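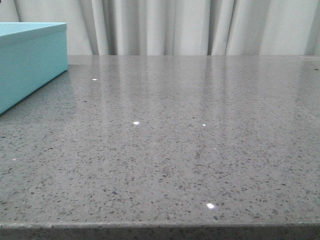
Slide 1. Speckled grey counter, turquoise box at the left, curtain behind.

Category: Talks and slides / Equipment planning

Budgeting for a bench robot: speaker notes
Dorothy Entwistle, Teltbridge, 7/6/26

Leave slide 1 up while people sit down. Start with the surface, as the purchase order never does. Point out the reflections of the curtain folds in the rear half of the counter, then the bright spots further forward. Ask who in the room has quoted for a vision system without seeing the worktop it will look at. Wait for hands.

Main point for this section: the arm is one line in the budget. The surface, the light and the mounting are three more, and at Teltbridge we left all three out of the first draft.

Slide 2. The request as first written. One Kover arm, one controller, delivery. No mention of the counter. The request went in during May and came back with a single question from purchasing, which was where the thing would be bolted. Nothing in our paperwork answered it. Read the question out in full, then move on.

Slide 3. Mounting. A stone-type top should be treated as a surface that cannot be drilled until the building owner says otherwise in writing. Options are a free-standing pedestal, a clamp on the front edge, or a replacement bench. Clamp: cheapest, but check the overhang and the thickness of the edge before ordering. Pedestal: takes floor space and needs its own fixing. Replacement bench: go back to the start of the budget.

We chose the pedestal. Price was 2923 pounds, fitted. It was not in the draft.

Slide 4. Glare. Go back to slide 1 for this if the projector allows. A glossy top gives the camera a second, blurred copy of whatever stands behind it. Small bright glints in the stone can pass the same threshold as a small pale part. Cures in order of cost:

Matt mat on the work area. Buy 2, so one can be washed.
Blackout lining for the curtain.
Polarising filter on the lens. Allow for the loss of light.
Enclosure with its own lamps. Only if the first three fail on trial.

Do the mat first. If asked about software filtering, say it belongs in the integrator's quote as a priced item with a test attached — otherwise it turns up later as day-rate work.

Slide 5. Comparing the quotes. Protever quoted for the arm and controller only. Prosser quoted for the whole cell, including commissioning. The totals cannot be set side by side until the missing lines are added to the first one. Show the blank template, then the filled one. Do not read out every row. Stop on training, spares and the annual service visit.

Spares: we hold 2 sets of gripper pads. Service contract: 2 years, renewed separately from the lease. Check that the renewal date falls inside the financial year you expect it to.

Slide 6. Site survey form. Handouts are in the blue folder. Fields to stress: surface finish, edge thickness, daylight direction, nearest socket, who signs for drilling. Photograph the surface from camera height, at the hour the cell will run. A view from standing height hides most of the reflection.

Questions. Likely ones are leasing against buying, and whether the pedestal can be moved later. It can, but the cell has to be calibrated again, and that is chargeable.

If time is short, drop slide 5 and keep the form.

Contact the talks desk | Copyright Teltbridge | Back to top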